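시뮬레이션 기반 그리퍼 실습 키트 사용 평가 보고서
캡스톤디자인 중간 보고서 (2월 제출본)

작성: Ho-yin Wei, Rozália Vincze
검토 의견: Kwadwo Gyamfi, I-hsuan Kwok

1. 과제 개요

우리 조는 Fotau에서 제공하는 교육용 그리퍼 실습 키트를 한 학기 동안 사용하고, 학과 공용 장비로 도입할 만한지 평가하는 과제를 맡았다. 키트는 평행 그리퍼 한 개, 제어 보드, 전원부로 구성된 하드웨어와 Zako라는 이름의 시뮬레이터로 이루어져 있다. 이 보고서는 그중 시뮬레이터 쪽을 주로 다룬다. 하드웨어는 전원부 교환 문제로 수령이 늦어져 기본 동작만 확인하였고, 자세한 내용은 최종 보고서에 넣을 예정이다.

비교 대상으로는 학과에서 이미 쓰고 있는 Niskanen 실습 환경을 골랐다. Niskanen은 시뮬레이터만 제공되고 실물 그리퍼가 없다. 따라서 가격을 직접 비교하기는 어렵고, 같은 과제를 수행할 때 드는 시간과 불편한 점을 중심으로 정리하였다.

2. 평가 항목

평가 항목은 지도교수와 상의하여 다음과 같이 정했다.

설치 및 초기 설정
손목 카메라 영상의 품질과 쓸모
그리퍼 제어의 일관성
문서와 기술 지원
수업 운영 시 라이선스 조건

점수를 매기는 방식도 검토했으나 조원이 적어 개인 차이가 크게 반영될 것 같아 서술식으로 바꾸었다.

3. 설치 및 초기 설정

설치는 실습실 PC와 개인 노트북에서 각각 진행했다. 실습실 PC에서는 설명서대로 따라 하면 20분 안에 첫 예제가 실행되었다. 개인 노트북에서는 그래픽 드라이버 버전이 맞지 않아 설치 프로그램이 중간에 멈췄다. 오류 창에는 코드 번호 229만 표시되고 설명이 없었다. 설명서의 오류 목록에도 이 번호가 빠져 있었다. Fotau 지원팀에 메일로 문의하여 드라이버를 먼저 갱신하라는 답을 받았고, 그대로 하니 설치가 끝났다.

첫 실행 때 계정 등록이 필요하다. 학교 메일 주소로 등록하면 교육용 라이선스가 자동으로 붙는데, 외부 메일로 등록한 조원은 체험판으로 분류되어 예제 일부가 잠겨 있었다. 나중에 계정 메일을 바꾸는 메뉴가 없어 새로 등록해야 했다.

4. 손목 카메라 영상

Zako에서 가장 많이 사용한 기능이 손목 카메라이다. 카메라는 그리퍼 본체에 고정되어 있고, 팔이 움직이면 시점도 같이 움직인다. 고정 카메라 시점도 따로 제공되지만 우리 조는 처음 4주 동안 손목 시점만 켜고 과제를 진행했다. 실물 키트에도 손목 카메라만 들어 있어 조건을 맞추기 위해서였다.

실내 환경은 설치할 때 함께 받은 방 모델을 그대로 썼다. 벽의 거친 마감이나 창틀, 벽에 걸린 액자까지 들어 있어서 배경이 단색인 Niskanen보다 영상에 담기는 정보가 많다. 특징점을 뽑아 카메라 자세를 추정하는 과제에서는 이런 배경이 도움이 되었다. 반면 크고 무늬가 없는 면이 화면을 많이 차지하면 추정이 불안정해졌다. 면에 질감도 이음매도 없으면 잡을 수 있는 특징점이 그 면의 모서리와 나머지 배경에만 생기기 때문이다.
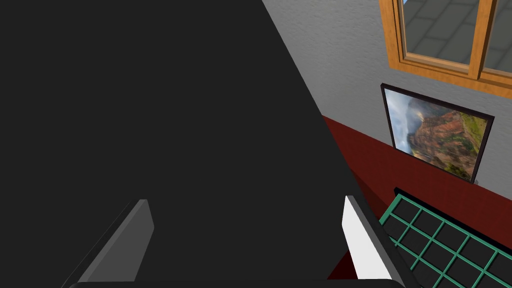
Kwadwo Gyamfi는 초안을 읽고 이 부분에 의견을 남겼다. 무늬 없는 면에서 추정이 흔들리는 것은 Zako만의 단점이 아니며 Niskanen에서도 같은 조건을 만들면 똑같이 나타날 것이라고 했다. 그러니 제품의 결함처럼 쓰지 말고, 질감을 사용자가 바꿀 수 있는지를 평가하는 편이 맞다는 것이다.

의견을 받아들여 질감 변경 기능을 추가로 확인하였다. Zako에서는 물체별로 색과 질감 파일을 지정할 수 있다. 다만 교육용 라이선스에서는 기본 제공되는 질감 10종만 고를 수 있고, 직접 만든 이미지를 입히려면 상위 라이선스가 필요하다. 기본 질감 중 나뭇결 무늬를 입힌 뒤 같은 과제를 다시 수행했을 때는 추정값이 튀는 현상이 줄었다. 반복 횟수가 적어 수치로 제시하지는 않는다.

영상에서 그리퍼 손가락이 차지하는 영역도 신경 써야 한다. 손가락이 아래쪽에 계속 보이므로, 배경 특징점을 뽑을 때는 그 부분을 마스크로 가려야 했다. Zako는 손가락 영역 마스크를 함께 출력하는 옵션이 있어 편했다. 이 옵션은 설명서의 부록에만 적혀 있어서 우리는 한참 뒤에야 알았고, 그 전까지는 손으로 마스크를 그려 썼다.

조명은 방 모델마다 고정되어 있다. 두 손가락의 밝기가 서로 크게 다르게 나오는 자세가 있어, 밝기 기준값 하나로 손가락을 구분하려던 첫 번째 코드는 한쪽 손가락을 놓쳤다. 이후에는 위에서 말한 마스크 출력으로 바꾸었다. 밝기 차이는 현실에서도 생기는 일이므로 학생이 한 번쯤 겪어 볼 만하다고 생각한다.

5. 그리퍼 제어

제어는 파이썬 라이브러리로 한다. 손가락 간격, 닫는 속도, 최대 힘을 지정하는 함수가 있고 이름이 단순해서 처음 쓰는 사람도 금방 익힌다. 예제 과제는 모두 19개이며 난이도 순으로 배열되어 있다. 우리 조는 그중 집기와 옮기기에 해당하는 앞부분을 마쳤다.

같은 명령을 반복했을 때의 결과는 대체로 일정했다. 예외는 얇은 물체를 잡는 과제였다. 손가락이 물체에 닿은 뒤에도 조금 더 파고드는 것처럼 계산되어, 물체가 갑자기 튕겨 나가는 일이 있었다. 시뮬레이션 시간 간격을 줄이면 나아지지만 실행 속도가 눈에 띄게 느려진다. Niskanen에서는 이런 현상이 없었으나, 접촉 계산이 더 단순해서 미끄러짐 자체가 잘 표현되지 않는다.

불편했던 점은 비상 정지 후의 복귀이다. 시뮬레이션에서 정지 명령을 내리면 프로그램을 다시 시작해야만 팔이 움직인다. 지원팀에 문의하니 실물과 동작을 맞춘 것이라고 했다. 이해는 되지만 코드를 고쳐 가며 여러 번 돌려 보는 수업에서는 시간이 많이 든다.

6. 문서와 기술 지원

설명서는 영어판과 한국어판이 있다. 한국어판은 번역이 어색한 문장이 있고 함수 이름이 예전 버전으로 적힌 곳도 있어서, 우리는 결국 영어판을 보았다. 예제 코드의 주석은 충실한 편이다.

지원팀 응답은 빠른 편이었다. 오전에 보낸 문의는 대개 그날 오후에 답이 왔다. 다만 담당자가 바뀌면 앞에서 주고받은 내용을 다시 설명해야 했다. 마지막 문의는 Olaia Robles가 맡아 처리했는데, 앞선 메일을 모두 읽고 답을 주어 해결이 가장 빨랐다.

I-hsuan Kwok은 작년에 Clusley 공동 실습실에서 같은 시뮬레이터의 이전 버전을 써 본 경험을 바탕으로, 버전이 올라갈 때마다 저장된 방 모델이 열리지 않을 수 있으니 학기 중에는 갱신을 막아 두라고 조언했다. 갱신 알림을 끄는 설정은 관리자 계정에만 있다. 이 점은 도입 시 조교에게 전달해야 한다.

7. 라이선스 조건

교육용 라이선스는 학기 단위이며 동시 접속 수에 제한이 있다. 제한을 넘으면 먼저 접속한 사람은 유지되고 나중에 접속한 사람은 대기 화면에서 기다린다. 과제 마감 전날 저녁에는 우리 조도 두 번 대기했다. 분반을 나누어 마감일을 다르게 잡으면 해결될 것으로 본다.

인터넷 연결 없이 쓰는 방식은 지원하지 않는다. 실습실 네트워크 점검 시간에는 사용할 수 없었다.

8. 중간 평가

손목 카메라를 이용한 인식 과제까지 수업에 넣을 계획이라면 Zako 쪽이 적합하다고 판단한다. 방 모델이 구체적이고 마스크 출력이 제공되는 점이 크다. 그리퍼의 기본 동작만 가르치는 수업이라면 현재의 Niskanen으로도 충분하며, 설치와 접속이 더 간단하다.

얇은 물체의 접촉 문제는 도입 여부와 관계없이 Fotau에 개선을 요청할 생각이다. 재현용 코드는 Rozália Vincze가 정리하고 있다.

9. 남은 일정

실물 그리퍼에서 같은 집기 과제를 수행하고 시뮬레이션 결과와 비교
고정 카메라 시점을 함께 썼을 때의 자세 추정 비교
한국어 설명서의 잘못된 함수 이름 목록 작성
동시 접속 제한에 대한 학과 사무실 문의

실물 실험의 일정은 교환된 전원부가 도착한 뒤에 확정한다.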